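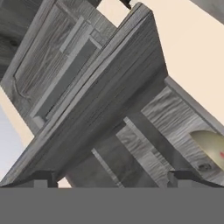 Week 4 handout: Survey claims and where they go soft

Most of what gets sold to small retailers as customer research would not survive ten minutes with a patient reader. I want you to be that reader. Take finishes. A trade flyer will tell you that shoppers "prefer" a weathered gray wood grain, the sort on the paneled cabinet door at the top of this page, with its knots and streaks. Prefer it to what? Asked where, and by whom? The Ciketti report, which you should have read by now, gives 1,672 responses and never says how many people were asked.

Course materials > Reading Numbers > Week 4

Go back to page two of the report. The sample came from people who had already signed up for the Clultis newsletter. That is a list of fans. Barbara Nowakowski defends it in the appendix on the grounds that fans are the ones who buy, and I don't buy that for a minute. Her own table has 611 of them with no purchase in the past year.

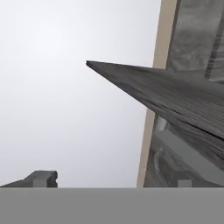 The second weak spot is the wording. "How much do you love the new range?" has already picked your answer. Mieczysław Bielecka ran a plainer version for Ollo in May and the warm glow mostly went away. His write-up has problems too (no dates on the later batch, and I have asked twice), so don't treat it as gospel.

For next time: find the response rate in the Wilczyńska study. They mailed 3,445 forms. The summary says "over 3,000 households reached," and I'd like a paragraph from each of you on what "reached" means there. Bring the question sheet, not the press release.

Last updated: Nov 21, 2018

4 comments | 2 shares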